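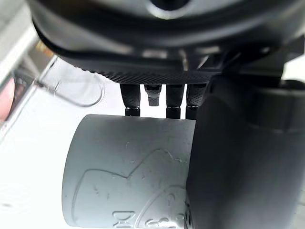

Gray Series: Gallery

Updated 08/05/2021

The gray series is a group of nine household objects kept at the Hornora workroom. All are gray, and all are shown against white. The group was put together to compare finishes: how a plain gray surface holds up to handling, how it takes a label, and how well its outline reads when there is little color to help. Items are listed by shelf number. Measurements are outside measurements, in millimeters.

1. Straight-sided cup, Elell
Height 94, diameter 78. Matte glaze outside, clear glaze inside. The rim is left thicker than the wall and shows small differences from cup to cup.

2. Storage jar, Mladenović
Height 160, diameter 110. Lid not shown. The lid seats on an inner ledge 4 deep, so the opening is narrower than it looks from the side.

3. Desk tray, Takex
Molded in one piece, with a shallow lip on all four sides. Stacks with others of the same size, but not with the older tray, which has a steeper wall.

4. Pen holder, Takex
Same gray as the tray, from a different batch. Side by side the holder is slightly warmer in tone. Under the workroom lamps the difference is hard to see; by the window it is plain.

5. Mixing bowl, Elell
Diameter 220. Unglazed foot ring. The foot marks a white surface if the bowl is dragged, and the mark comes off with a damp cloth.

6. Soap dish, Mladenović
Two parts: a slotted insert and a base. Listed as one item. The insert has been replaced once, in March, with a part from the same maker. The slots on the new one are a little wider.

7. Planter, Hornora
Cast in the workroom. Wall thickness 9, even all the way up except at the drain hole. There is some pitting on one side from trapped air. It was left unfilled so that later casts could be compared with it.

8. Salt box, Elell
Height 120. The hinge pin is steel and was painted to match. Paint has worn off at both ends of the pin.

9. Bookend, Hornora
Weight 579 grams. Sold as a pair, kept here as a single. Felt base added later.

Notes on finish

Gray is less forgiving than it sounds. A light gray shows oil from the fingers, and a dark gray shows dust. The middle grays in items 3, 4 and 7 hide both fairly well. On the glazed pieces the upper edge is where wear appears first, and that is where each object is checked when it comes off the shelf.

Abrasive pads of 3,000 grit were tried on the planter and the bookend. The bookend came up smoother with no change in color. The planter developed a faint shine in the rubbed area — visible at a low angle only — and the work was stopped there.

Notes on background

White card is used under and behind each piece. It is changed when scuffed. Painted board was tried first and gave a harder shadow, which made the lower edge of the darker items difficult to read. Card also cuts cleanly to fit the shelf depth.

Shelf numbers match the labels on the storage boxes, with one exception: the salt box is stored with the cup, in the box marked 1. A second planter has been cast and will be listed with the first after it has cured.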